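Récolter de bons exemples de saisie : nos astuces d'atelier pour le bac à cubes

Quel plaisir de voir un bras apprendre à attraper des objets en vrac ! À l'atelier Hevier, on s'y est mis au printemps, avec un bac, une poignée de blocs et beaucoup d'enthousiasme (trop, sans doute, la première semaine). Depuis, on a rempli un carnet de petites recettes que l'on nous demande souvent, alors les revoilà au propre, dans l'ordre où elles nous sont venues.

Préparer la table

Commencez par tout ce qui ne doit pas bouger. Un bac qui glisse d'un centimètre entre deux essais, et c'est une demi-journée d'exemples à trier, croyez-nous. Les serre-joints à ressort font très bien l'affaire et se déplacent d'une main. Pour le reste, du ruban adhésif de couleur aux coins de chaque plaque ou gabarit posé sur la table : si quelqu'un passe le chiffon, on remet tout en place en dix secondes. Choisissez un ruban qui tranche avec le bois et remplacez-le dès qu'il rebique.

Rangez les câbles avant de lancer quoi que ce soit. Faites faire au bras, à petite vitesse, le tour complet de ses positions, y compris les coins du bac, et regardez où partent les boucles. Un câble qui pend un peu, ça va ; un câble qui passe entre les doigts et le bloc, c'est un exemple fichu.

Choisir les blocs

Deux couleurs et deux ou trois formats suffisent largement pour débuter. Nous avions vu grand, avec une caisse entière de formes diverses baptisée Kumum, et nous l'avons rangée au bout de deux jours pour repartir avec des blocs tout simples. Ne jetez pas ceux qui sont rayés ! Les éraflures changent les reflets, et le système doit apprendre à s'en moquer.

Variez surtout les situations pénibles : bloc collé à une paroi, bloc coincé dans un angle, deux blocs qui se touchent par le bout. Au milieu du bac, tout le monde y arrive.

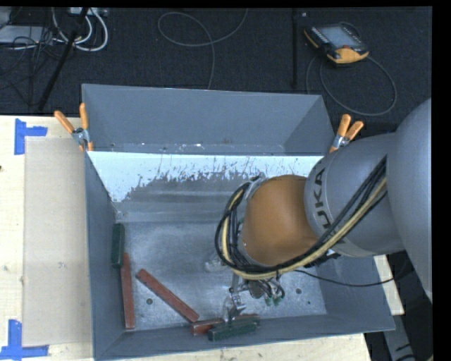

Le bras KUKA au-dessus du bac, les doigts de la pince au niveau du bloc vert de devant.

Mélanger sans tricher

Quand on dispose les blocs à la main, on fait toujours les mêmes dessins. Toujours ! Sur nos premiers essais, on reconnaissait même qui avait préparé le bac. Notre méthode maintenant : on met les blocs dans un seau, on verse, on ne touche plus à rien. Un bloc tombé debout reste debout. Et tous les 20 essais, on reverse complètement, même si la disposition nous plaît bien.

Pour les coins, en revanche, on s'autorise à poser les blocs exprès, et on le note dans la colonne « placement » de la feuille. Cette colonne nous a sauvés plus d'une fois au moment du tri.

Garder les ratés

C'est l'astuce que je répète à tous les visiteurs : enregistrez les échecs, avec une étiquette propre. Pince fermée dans le vide, bloc qui glisse, bloc pris de travers, voisin emporté avec. Nous utilisons 6 étiquettes, écrites en gros sur un carton à côté du clavier. Au-delà, les gens hésitent et finissent par tout mettre dans « autre ».

Notre première série comptait 3000 essais. À la relecture, nous en avons écarté 424, presque tous pour la même bêtise : l'enregistrement démarrait alors que le bras était déjà en route. Depuis, on compte deux secondes à voix haute, bras immobile, avant chaque départ. Ça paraît long, on s'y fait très vite.

Surveiller la lumière

Le métal, c'est traître. Un fond de bac gris et patiné donne des taches claires qui se promènent au fil de la journée, et une paroi brillante peut renvoyer une bande de lumière presque blanche. Ne cherchez pas à tout supprimer : faites une série le matin, une autre à 16 h, une dernière stores baissés. Notez simplement l'heure. Au mois de mai, avec le soleil qui tournait sur la verrière, on a récolté nos exemples les plus difficiles, et ce sont ceux qui nous servent le plus aujourd'hui.

Un coup de chiffon sec au fond du bac en début de séance, pas davantage. Les rayures font partie du décor.

Nommer et sauvegarder

Un dossier par séance, avec la date, l'heure, le nom du bac et les initiales de l'opérateur. Le nôtre s'appelle Vurklow (une longue histoire de café renversé sur une étiquette), et tous les fichiers commencent par ce mot. Évitez les accents et les espaces, vous remercierez le vous du mois prochain.

Le vendredi, on relit une petite poignée d'essais tirés au hasard, à deux, en vitesse lente. On y découvre chaque fois quelque chose : un ruban décollé, un bloc toujours pris du même côté, une étiquette mise trop vite. Prévoyez une bonne heure, et du thé !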